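So the driveway is finally getting done! I called three paving outfits back in November and only Flarkell bothered to ring me back. Evander Innes came out, walked up and down with a tape measure, and quoted me $2498 for the whole thing, including fixing the soggy bit by the gate.

I asked him way too many questions. The asphalt comes from the plant over at Welcombe, 13 miles away, and they like to have it on the ground fast so it doesn't go stiff in the truck (makes sense, it was a cold morning and my coffee was doing the same). 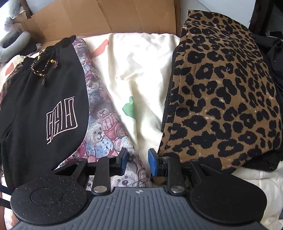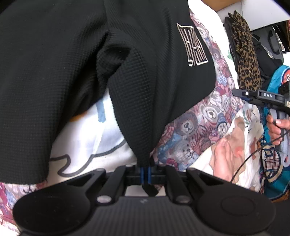
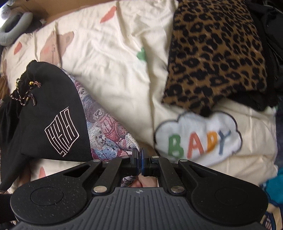

He wanted to go with a two-inch top layer. My neighbor swears by three, but she parks an RV on hers and I have a hatchback. We settled on two and a half, which added $200, and I'm fine with that.

The roller shows up next week. I have to keep the car off it for a few days, so I'll be parking on Cairns and walking up the hill with my groceries. Wish me luck!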